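Por que o café tem cheiro tão forte?

Quando alguém prepara café, o cheiro passa pela porta e chega até o quarto. Mas o grão verde, do jeito que sai da fazenda, quase não tem esse aroma. Ele lembra mais capim seco ou ervilha. O cheiro de café aparece depois, na torra.

O café nasce numa planta chamada cafeeiro. O fruto é pequeno e redondo e, quando amadurece, costuma ficar vermelho ou amarelo. Dentro dele há, em geral, duas sementes encostadas uma na outra. São essas sementes que chamamos de grãos.

Depois da colheita, os grãos são secos, descascados e levados para um forno especial, o torrador. Lá dentro a temperatura passa de 200 graus. Os grãos ficam amarelos, depois marrons, e começam a estalar como pipoca – só que bem mais baixinho. O estalo vem do vapor e de outros gases que empurram as paredes do grão por dentro.
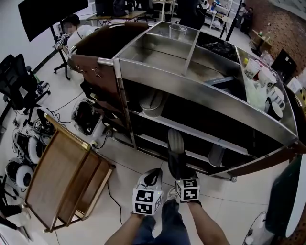
Durante a torra, os açúcares e as proteínas do grão reagem uns com os outros. Os cientistas chamam isso de reação de Maillard. Ela também acontece na casca do pão e na carne assada, e é por isso que essas comidas ficam douradas e cheirosas. No café, formam-se centenas de substâncias diferentes. Muitas são voláteis, ou seja, escapam para o ar com facilidade e chegam ao nosso nariz.

E por que o cheiro aumenta quando o café é moído? Um grão inteiro guarda boa parte do aroma do lado de dentro. Quando ele é quebrado em pedacinhos, muito mais superfície fica em contato com o ar. A água quente ajuda ainda mais, porque o calor faz as substâncias escaparem mais depressa.

Com o tempo, o aroma vai embora. Por isso se guarda o pó num pote bem fechado, longe da luz e do calor.

Para experimentar em casa: peça a um adulto um pouco de café em grão e um pouco de café moído. Coloque cada um numa xícara, feche os olhos e cheire. Qual dos dois é mais forte? Anote no caderno e repita o teste uma semana depois, com as mesmas xícaras.

Texto: Cleiton Queiroz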